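**Tancombe, 11th September.** Eltik has published the full setup and care routine for Clitow, its two-armed cell for folding laundry, and anyone running one can use it starting today!

The guide grew out of 429 service notes from the Demirtaş workshop, and it covers the small jobs that keep a folding cell happy: seating the base mounts, routing the purple cables with enough slack for a full reach, and checking the grippers on a real T-shirt before a shift.

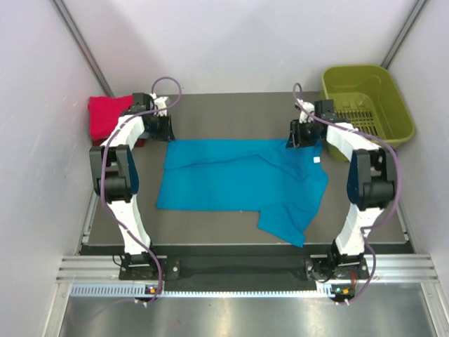
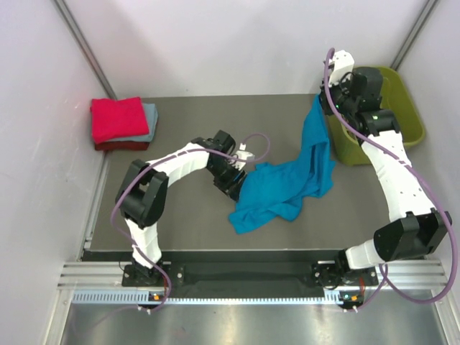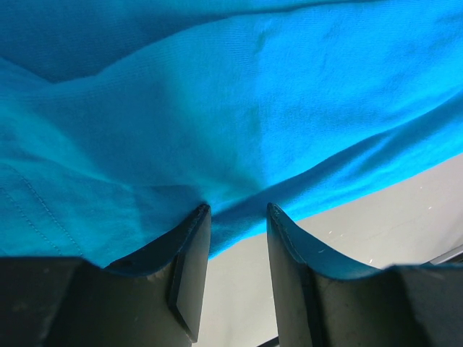 ## What's in the routine

- A daily check, 10 minutes long, with a wipe-down of the fingers and table (lint gets everywhere).
- A cable check at the elbow and wrist of each arm, every 19 hours of running.
- A longer service at 2437 folds, when the finger screws are tightened and both arms are lined up again.

We're thrilled with how easy the daily check has become, and we'd love to hear from crews who try it. A second part, on swapping a worn gripper, follows in November.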